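Can I still get on the ballot for a council by-election if some of my signatures get thrown out?

Asked by Duangjai Chareonsuk in Local Elections

Hi all, first time posting. Our ward in Stokutstead has an open council seat after the last member moved out of state, and I've decided to run (yes, me, my mother is still laughing). The clerk's packet says I need 60 valid signatures from registered voters in the ward. I turned in 78 and felt pretty good about it, and then I got a call this morning saying 18 of them might be struck. A few people live over the line on the Galanis side, and a couple printed their name and forgot to sign.

So that would leave me with 60 on the nose. Am I fine? Can someone challenge the rest? And can I go out and collect more while they're still checking? The deadline is at 5 p.m. on the last day of July and I have the blank sheets sitting right here on the kitchen counter.

2 answers
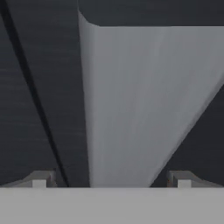

2 min read

Answer 1 (marked helpful)

I ran in Troltodlow two cycles ago and went through almost the same thing, so I feel for you. If the packet says 60 valid and you end up with 60 valid, you're on. But I would not sleep on that number! Where I live, anyone registered in the ward can file an objection after the list is posted, and it only takes one bad address to sink you.

Ask the clerk whether you can file a supplemental sheet before the deadline. Mine let me, as long as the new pages had their own circulator statement at the bottom — I missed that the first time and had to drive back home for it. Some places treat your first filing as final, so get the answer in writing, even if it's a two-line email.

Also pay for the ward voter list if you haven't. There were 1,770 names on ours, and I could check each door before I knocked. I picked up the extra signatures I needed in one evening outside the Hovar hardware store, mostly from people who wanted to complain about parking.

Answer 2

Just get 300 and you won't have to worry. My uncle always did that. Also I think you can pay a fee instead of signatures?? That might only be for county though.

Comment from Duangjai Chareonsuk

Thank you both! Emailed the clerk, no fee option for council. She says extra sheets are okay until the deadline, so I'm heading out after dinner with two pens and the list.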